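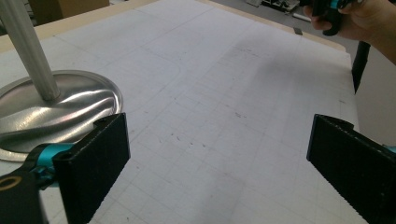 关于我们

Bielecka绘图与纸艺学校是一所面向成人与青少年的专业技能学校，开设制图基础、纸样绘制、版面划线及手工装帧四个方向的课程。学校由Leokadia Sikora女士创办，现任校长为Edmund Witkowska先生。学校办学以台面作业为本，学员自入学第一课起即在工作台前完成练习，理论讲授穿插于操作之间。

办学沿革

学校前身为一间承接纸样与图纸放大业务的工作室，业务往来中常有年轻从业者前来求教，遂逐步形成固定的授课安排。工作室迁入Zarlow街现址后，正式更名并对外招生。迄今结业学员累计2772人，其中多数从事服装打版、展陈制作、木作放样及印刷装订等工作。

教学场所

学校现有大教室两间、小教室一间、纸张库房一间，另设阅览室供学员查阅旧图样。三间教室共设工位65个。大教室供制图与纸样课程使用，小教室主要用于装帧课程及教师个别辅导。

教室工作台统一铺设印有浅灰色网格的大幅白纸。网格供学员对位、估量比例及校正直线之用，初学者在掌握丁字尺之前，先以网格练习徒手画线与弧线。台面用纸在一个教学单元内连续使用，铅笔痕迹与擦拭痕迹均予保留，教师讲评时可据以了解学员的落笔习惯。单元结束后，台纸由学员自行揭下，可带走留存，亦可交库房裁作草稿纸。

课程设置

制图基础为各方向的必修课程，内容包括线型、比例、投影及曲线连接。纸样绘制课程讲授平面展开与缝份处理，由Kazimiera Pawlak女士主讲。版面划线课程侧重网格的建立与运用，由Zbigniew Śliwiński先生主讲。手工装帧课程讲授折页、锁线与封面制作，由Bogumił Pawlak先生主讲，并兼授纸张性能常识。

每班配主讲教师一名、助教一名。学员每完成一项作业，须先行自检，再与邻座互检，最后交教师批阅。批阅意见直接写于作业边缘，不另行誊录。

器材与资料

学员用笔、尺、圆规及裁切工具由学校统一配备，Velteck公司长期为学校供应绘图纸及台面网格纸。装帧课程所用线材与胶料由Pusix公司供应。阅览室现藏图样、样本及技术手册近2000册（件），学员凭学员证可在馆内查阅，原件概不外借。

台面管理规定

工作台使用期间，台面不得放置饮料及食物。裁切作业须在裁切台进行，不得在网格纸上直接下刀。重物与金属器具移动时应抬起，不得拖行，以免刮伤纸面。课后学员应将公用器材归位，橡皮屑扫入台侧废料盒，铅笔削屑另行收集。

招生与参观

学校每年六月办理新学年报名，报名者无须具备绘图基础，但须参加一次入学面谈。插班申请视工位情况另行安排。

有意了解教学情况者，可于周日上午到校参观，请提前向教务室登记。参观期间可在教师指导下试用工作台，所绘练习可自行带走。企业委托培训及图样咨询事宜，请与校长办公室联系。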